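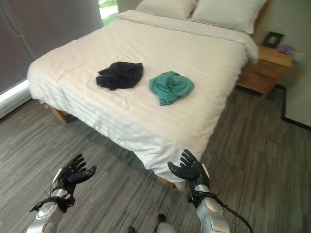
Fig. 1: Double bed with a white duvet and two pillows.

Sleeping Warm for Less: a winter bedding project
Housing and Home Studies, second year, Lurnthorpe College

Why I picked this

I moved into a rented house in Lurnthorpe last autumn and by December I was going to bed in a hat. The house is an old terrace with tall ceilings and one radiator per bedroom, and the heating goes off at 10 pm because four of us share the bill and that's what we agreed. So when we were told to choose something from daily life and look into it properly, I didn't have to think very hard!

My question was a simple one. If the heating is off all night, what makes the biggest difference to how warm you feel in bed: the duvet, what goes under you, or the room itself? I also wanted to know what I could do on a student budget, as most of the advice I found online seems to be written for people who can go out and buy everything new.

What I did

I kept a sleep diary for 12 nights. Every night I wrote down the room temperature at bedtime and again when I woke up (I used a cheap plug-in thermometer that sat on the chest of drawers), what bedding I had on, and a score out of ten for how warm I'd felt. I did four nights with my normal bedding, four with a blanket added on top, and four with the same blanket moved underneath the sheet.

I tried to keep everything else the same. Same pyjamas, window shut, no hot water bottle, no late tea. I broke the hot water bottle rule once and left that night out, then did another to make up for it.

I also put a short set of questions round my course group about what they sleep under and whether they're cold, and I rang two bedding shops in town. One of them was Vanags, on the market square, and they were really generous with their time. The other didn't want to talk to a student, fair enough.

What I learned about tog

I'd always thought tog was a sort of quality mark, so a higher number meant a better duvet. It only measures how well the duvet holds heat in. A summer duvet might be 4.5 tog and a thick winter one 13.5, and you can have a horrible one and a lovely one with exactly the same number on the label.

The filling changes how it feels, though. The woman at Vanags told me that people come in asking for the heaviest duvet they can get, thinking heavy is warm, when a feather and down one can be quite light and still keep the heat in very well. It's the trapped air that does the work. A duvet that has gone flat and lumpy has lost a lot of that air, and mine had definitely gone flat. I'd had it since school.

She also told me to go a size up if two people share, so that there's plenty hanging down at the sides and nobody gets a cold back. I'm on my own but I tried it with a borrowed one and it was lovely, although a nightmare to dry after washing.

Results

The room dropped every night, as you'd expect. My normal bedding came out worst, with scores mostly of 4 and one miserable 3. The blanket on top helped, and those nights were mostly 6. Putting the blanket underneath me got the best scores by a clear margin, with two nights at 8, and I honestly wasn't expecting that - I thought I might not notice it at all.

When I read up on it, it made sense. Your weight squashes whatever is below you, so there isn't much air left in it, and a thin mattress on slats lets cold come up from the floor. My mattress is thin. It's a Jellari, came with the house, and you can feel every slat.

From the course group, most people said they were cold at night in winter, and hardly anyone had thought about what was under them. Several said they pile coats on the bed. One had bought a heated underblanket made by Stirkico and said it was the best thing she owned.

What it might cost

Re-doing the whole bed with a new mattress, duvet and pillows came to just over £300 when I added it up from the shop prices, and I can't do that. A second-hand wool blanket from the charity shop cost me £10. For the difference it made I think that's brilliant value.

What went wrong

Twelve nights isn't many, and I was scoring myself, and I knew which bedding I had on. The weather also turned milder near the end, which is when I was testing the blanket underneath, so some of that improvement could just be the weather. If I did it again I'd mix the nights up so each set-up got some cold ones. I'd also get a housemate to do it alongside me, in the back bedroom, which gets no sun at all.

I forgot to write down the morning temperature twice as well, so there are two gaps in the table in Appendix A.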